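Notebook, May, play kitchen bench, Godosthorpe

Long one today, and I'm writing it up with cold coffee before I forget which runs were which. Selim wants the question on the first page of every entry now, so fine: can the arm tidy a kitchen counter yet? My answer this month is "some of a counter, if you're patient." He will hate that, but he can write his own entry!

We did 81 tries between lunch and 6:30, all on the toy counter, all with the Produm planner and the Nikzad grasp code on top. Cloth, bottle, corn, saucepan, same four objects as last week, moved by hand between runs. I did the moving, Kuo-hua sat at the keyboard and called out the start of each one. (Kuo-hua, if you read this, please say the run number BEFORE you hit go. I missed 2 of them and had to fish them out of the log.)

The bottle is close to boring, which I mean as high praise. It stands up, it's stiff, the fingers come down either side and close, done. The corn is okay too, though it likes to roll if the first finger gets there early. Kuo-hua slowed the close down and I think that helped, but we changed the approach angle in the same batch, so I can't really say which of the two did it. My fault. One change at a time, it's taped to the monitor and I still don't do it.

The cloth is where the afternoon went.

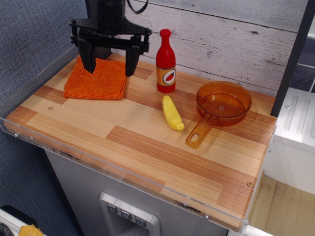 CLOTH RUNS

Fingers wide on either side of the folded orange cloth, bottle and corn off to the right. From the keyboard this always looks like it's going to work. Then there's the squeeze, and a folded cloth lying flat doesn't give you a side to squeeze – you either get the whole stack bunching up in the middle or you get the top layer and leave the rest behind. I pick up a dishcloth at home without looking at it and I have no idea how I do it. I spent part of last night at my own sink trying to watch my hand, and my wife asked if I was all right.

Best setting of the day was 70 on the grip force scale with the fingers coming in low. Anything softer and it slid out on the lift. Higher than that and the driver threw the overload warning, so I stopped there. Selim's idea is to go for one corner and peel, then regrasp. Slower, but closer to what a person does, I guess. He's sketched it on the back of the Gretgate invoice, which I need back for my expenses.

Saucepan: only 9 tries, ran out of day. It's see-through amber and the depth camera doesn't care for that at all, the pan comes back with holes in it and the counter shows up where the wall should be. The handle reads better than the body. Tomorrow I'd like to grasp by the handle only and forget the rim.

Would I let it loose on a real kitchen? No. Would I let it put the ketchup away while I stood there? Yeah, probably, and I wouldn't have said that in the winter.

To do:
Corner grasp on the cloth, Selim's sketch
Handle only on the saucepan
Put the approach angle back to the old value and rerun the corn
Ask Kuo-hua where the spare finger pads went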